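Gridberg Home / Bedroom / Mattresses / Irnberg Quilted

Irnberg Quilted Mattress - white top, gray border

Updated 2023-12-19

In stock, ships from the Widetti warehouse. Free delivery on orders over 2,000. Old mattress pickup is extra, tick the box at checkout.

Price: 1,543
Limit 2 per customer while the winter offer runs

Quick rundown

White quilted top, wavy stitching all over - looks a bit like clouds. Dark gray fabric border around the side. Sleeps medium firm. Comes rolled in a box, box is heavy, get someone to help on stairs.

Fits any flat or slatted base. Also fine straight on the floor for a few nights if your frame is late. Longer than that, lift it up and air it.

Sizes: twin, full, queen, king. King back in August was sold out for weeks, we have plenty now.

Unpacking

Cut the outer plastic with the small cutter in the box, not a kitchen knife. Unroll, stitched side up. Leave it open in the room overnight before you put sheets on. Corners can look flat at frist, they come up.

No need to flip it. Turn it head to foot twice a year.

Cleaning

Strip the bed first, everything off - sheets, pad, pillows. Have a basket next to the bed so the linens dont end up on the floor.

Vacuum the top with a handheld. Small flat head, held right down on the quilting, slow passes. Follow the long edge and then work in. Dust sits in the stitch lines so go over those again the other way. Border can be done with the same vacuum or a dry cloth.

Spills: blot, cold water, little mild soap, blot again. Do not soak. Cover is fixed and does not come off, please dont try, we can't take it back with a cut seam.

No bleach. No steam cleaner. No hair dryer on high.

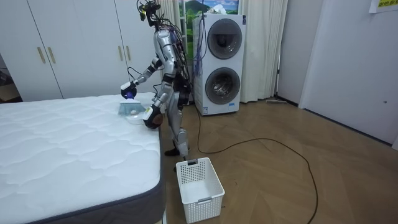
Irnberg Quilted, bed stripped, handheld vacuum on the top near the edge. Vacuum and laundry basket not included.

Goes with

Chin mattress pad, all sizes - machine wash
Irnberg slatted base
Gridberg pillow, 2 firmness options

Returns

Sleep on it for the trial period, stains void the return so use a pad. Keep your order number. You don't need the box.

Questions about sizes or delivery - write to Odette Barbier on the bedroom desk, use the contact form and put "Irnberg" in the subject line. Replies are slower over the holidays.

Add to cart | Save for later | Compare mattresses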